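Ticket: Vendell sleep headband, recall log skips the second cue
Status: open
Opened by: Bartosz Chmielewska

Hi again! Me with the memory study headband (the home kit, the one that plays word pairs back to you while you sleep). The Jesero app is losing half my nights. It plays the first set of cues fine, then the log just stops, and in the morning the recall quiz says "no session found." Super annoying, I've been doing this since January and I was getting good at it!

Tried so far: new battery, re-paired the band, cleared the cache, turned off battery saver on my phone. After the re-pair I got 2 good nights, then right back to the same thing. 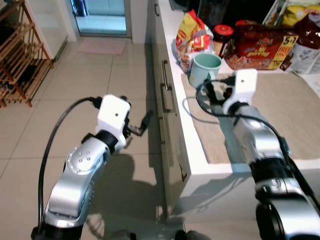

One more thing I noticed last night. The log cut out at cue 22 both times I tried it, and 9 of the word pairs showed up twice in the export. Could it be the file size? My history has over 2,000 entries now and I've never trimmed it.

Update, 28 Mar 2026: moved the old entries out and got a full night, all cues logged. Leaving this open till I've had a few more. Can you put the lost nights back in, or do I have to redo that block?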